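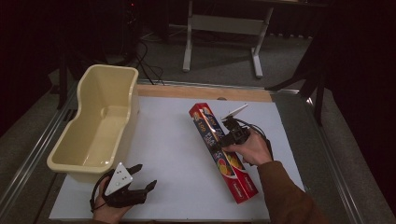 Keep the plastic wrap and throw away the tub, Lihua Xiao told me on the telephone, because a tub you can buy in any town, but when you arrive in a new kitchen at night with half an onion you will be glad of the wrap.

I said that I would think about it. I had already thought about it for most of the morning. I had 30 liters of space left in the last carton, if the print on the carton was correct, and the tub wanted nearly all of it.

It was my mother's tub, cream on the outside and a paler yellow within, with a wide rim that is good to hold when the hands are wet. In the middle it goes in a little at the sides, like a person who pulls in the stomach for a photograph. She bought it in Karaki, in the shop of old Binard, in the same June when the river came into the street. Everything in the shop was sold cheap that month. My father said that a tub from a flooded shop was a tub that had already failed once. My mother did not laugh. She washed it three times and put the cabbage in it.

After this it was for everything. The cabbage, the beans, the socks of my brother, one time a carp that lived in it for two days and received a name. I am sorry that I cannot remember the name. My brother can remember it, but he will not tell me, and we are both too old for this.

"You are still there?" asked Lihua.

"I am here. I am looking at it."

"Do not look at it. Look at the clock. When does the driver come?"

The driver was to come at 19 hours, as he wrote it, and I had answered him politely, with the name of the street and the floor. The house was in the condition that houses have on such a day. The curtains were down and the rooms had become louder. In the bedroom I had found a button and a train ticket to Worley, and I had carried both of them from room to room, without knowing in which carton a button and a train ticket should travel.

"I could put other things inside the tub," I said. "Then it does not take space. It only goes around the things."

"What things?"

I went through the kitchen with the telephone under my ear. The pots were packed. The good knives were packed, in a towel, and I had written KNIVES on the carton on all sides, so that also a very careless person would be informed. There remained the salt, the tea, a sieve and the wrap.

"Salt, tea, a sieve," I said.

"And the wrap."

"And the wrap, yes."

"You see," said Lihua, but she did not say what I should see, and then her soup was boiling and she had to go.

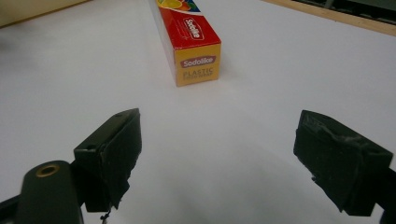
My mother never bought plastic wrap in her life. She put a plate on top of the bowl, and if the plate was too small she found a bigger plate, and if there was no bigger plate then the food had to be eaten. When I took my first apartment I bought a roll the same week, and I felt like a rich man. I have bought it ever since, always the long kind. I laid this one down on its back with the yellow end toward me, where the word PLASTIC stands in fat red capitals below the name, Sodolike, in its little oval. She would have read that word aloud, slowly, as she read all the packages, and she would have asked me if they were proud of it.

I tried the box in the tub. It was too long to lie flat. I tried it from corner to corner, with one end up on the rim, and then the sieve would not go in. I took out everything and began with the sieve. The salt fell over. I swept it together with the train ticket, and so the ticket was useful at last.

At some moment I sat down on the floor. I was not sad, I think. I was tired in the arms. From the floor I could see the underside of the shelf, where my brother had written his name with a pencil in the year when he wrote it everywhere. He had spelled it wrong. I had lived in this house for so long and I had never sat in this place.

The telephone rang again.

"Have you finished?" asked Lihua.

"No. The box is too long."

"Then take the roll out of the box."

"But the box has the teeth for cutting."

She was quiet for a while. I could hear the spoon going in the soup.

"Carry the box in your hand," she said. "In the truck, on your knees. People carry cats in this way."

So I put the tub into the carton, and the salt and the tea into the tub, and the sieve on top like a hat. I closed it with tape – twice, since the first piece was crooked – and on the side I wrote TUB. Then I washed my hands and stood by the window, with the wrap under one arm and the button in my pocket, and I waited for the driver, who came late and wanted first of all a glass of water. The glasses were in the carton at the very bottom.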